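Redine Tooth Set: README

Redine is a table of measurements from fossil horse and tapir cheek teeth, put together for work on how the two families split. Venla Koivisto did the measuring and Raimo Saarela checked the entries. The current release is version 2.

What is in it

There are 97 teeth, one per row. Of these, 38 are upper molars and the rest are lower molars and premolars. Lengths and widths are in millimetres, taken at the base of the crown. Wear is scored by eye on a scale from none to heavy.

Columns: specimen, family, position, side, length, width, wear, layer, notes. The layer column uses the Turunen names — see the file layers.txt for how they line up with older maps.
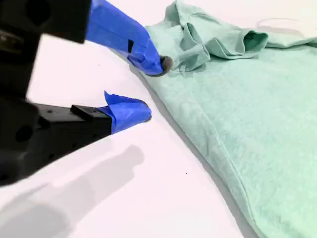 Gripper and green garment on a white tabletop.

How the teeth were measured

Each tooth was measured twice with the same calipers, on separate visits, and the table gives the mean. Where the two readings disagreed by more than the limit in the notes file, Raimo took a third. Broken teeth were kept if at least 90 per cent of the crown was there. Colour was not recorded.

Known problems

The Fliltimton teeth were glued before they were catalogued and some widths may be too large. They carry the word "glued" in notes. Left and right were swapped for one drawer in the first release. That has been fixed, but anyone who still has the old file should replace it.
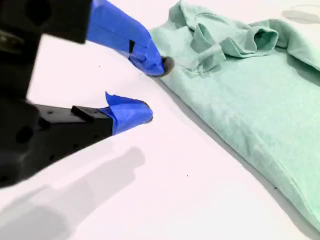

Vol. 2, p. 38

Loading the file

The table is plain comma-separated text. Empty cells mean the value could not be taken; there are no zeros standing in for missing data. The Ivo script in the tools folder reads the table and draws the length and width plots.

Corrections can go to Venla. Please quote the specimen number and the column. The next release is planned for February.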